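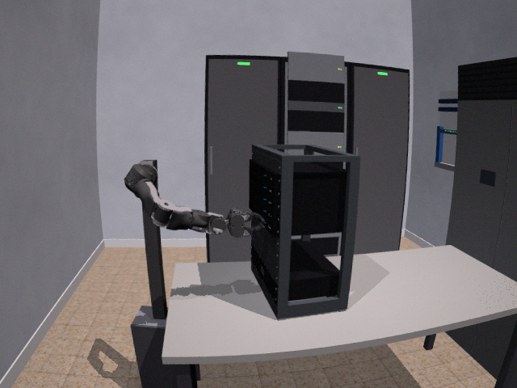 Thursday, rack approach rules, second go

Good morning on this one! I got the start pose sorted before coffee and spent the rest of the day on the house rules for working near live server units, which I've been wanting to pin down since January. Still all in sim. The arm comes in from the left, gripper level at about mid-height on the small rack, and we hold there before anything touches. That hold is the bit I'm most excited about, so it gets its own rule.

Rules as they stand (draft, please scribble on it):

1. Stop short. Every approach ends in a hold just in front of the faceplates. No contact in the same move as the approach, ever, even in sim. If we get sloppy here we'll be sloppy on the Rurkville bench.

2. Final move in is slow and straight. I've capped it at 17 mm/s. Edwood's default profile is a lot faster and it does look lovely, but it overshoots a touch when the forearm is well out.

3. Check the lights before and after. The little blue and green ones on the units are our health readout, so log their state at the hold and again once the gripper has backed off. Any change gets written up, including the ones we think are a rendering hiccup.

4. Open sides are not a shortcut. The frame is mostly open and the planner loves to send a finger between the posts. I've added a keep-out box around the whole rack, with one window at the front face for the unit being worked on.

5. Base stays put for the whole run. If the reach is marginal, end the run, move the base, start a new one with a new number. Mixing base positions in one log cost us most of a week last time.

6. Leave the shadows on. I know it renders quicker without them. But the arm throws a big dark band across the white desk and the rack adds its own, and the vision side needs to cope with that. Tan labels now have a "shadow on worktop" tag, please use it.

Runs so far: 388 in the Camuvora log, numbered straight through. Run 60 is the good one to replay if you want to see a clean hold. Skip 841 in the old folder, it's left over from the previous desk layout and the heights are wrong.

Had a long think about the cabinets along the back wall too. They're well behind the desk and I was going to leave them out of the collision set, then decided against it. Anything solid in the room goes in the set. It's a simple rule, easy to check, and the planning time hardly moved.

Still open: what counts as "backed off" in rule 3? I've been using one gripper length, which feels right but I'd like a proper number. Also whether the hold should need a person to press continue, or whether a timed pause is enough for sim. I lean towards the button, so the habit carries over.

To do next: put the keep-out box in the shared setup file, rerun the first batch with the slow cap, print the rules and tape them up by the bench.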